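Flirkilitz S3 Modular Power Supply, Refurbished

Supplied by Schnyder Workshop Stores, Odthorpe
Condition: used, tested, grade B
Availability: in stock, collection or dispatch

The S3 is a full-size power supply for desktop computers in standard tower and mid-tower cases. It replaces the older S2, which had fixed cables and a shorter body. All output cables on the S3 are detachable except the main board lead, which is wired in.

Units are taken from office machines at the end of their lease. Each one is opened, cleaned and fitted with a new fan. The label on the underside shows the stores number and the month of test. Current stock was tested in March.

Fit and clearance

The S3 uses the usual four-screw mounting pattern at the rear of the case. Allow clear space behind the unit for the cable sockets. In cases with a drive cage next to the power supply, the cage may have to come out before the unit will slide in. The fan can face up or down. If the case has no vent in the floor, mount the unit with the fan facing the interior. 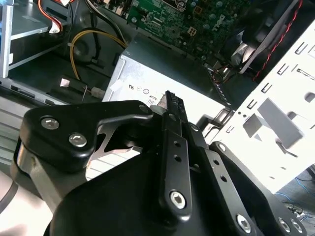 Schnyder Workshop Stores - Desktop Parts and Spares Section

Connectors are keyed and go in one way only. Do not force them. Small plastic connectors should be held by the housing and never pulled by the wires. The main board plug has a latch on one side, and the latch must be pressed in fully before the plug is drawn out.

Cables from the S2 and from other makers do not match the S3 sockets, even where the plug appears to fit. The pin order differs at the power supply end. Using the wrong set will damage drives and is not covered by the warranty.

In the box

Power supply, S3
Drive cable, 2
Graphics cable, 2
Processor cable, 1
Mounting screws, bag
Wall lead - specify plug type when ordering

Adapters for older drives are listed separately under Stustach cable parts. The Stustach right-angle drive adapter is the one to order for slim cases. The straight version is too long to let the side panel close.

Testing

Every unit runs under load for 17 hours. Output voltages are read at the start and at the end, and a unit that drifts outside limits is broken for parts. Fan noise is checked by ear at idle and at full load. Grade B units may have scratches on the casing, worn paint at the screw holes or a faded label. None of this affects use.

Warranty and returns

Warranty is 3 months from collection or dispatch. The seal over the casing screws must be intact. There are no parts inside for the user to service, and the unit can hold a charge after it is unplugged.

Returns go to the Odthorpe counter, bay 19. Include all cables. Units sent back with cables missing are credited less the price of the set.

Related items

Flirkilitz S2 cable set (fixed-lead repair kit)
Stustach drive adapter, straight
Stustach drive adapter, right-angle
Fan filter for floor vent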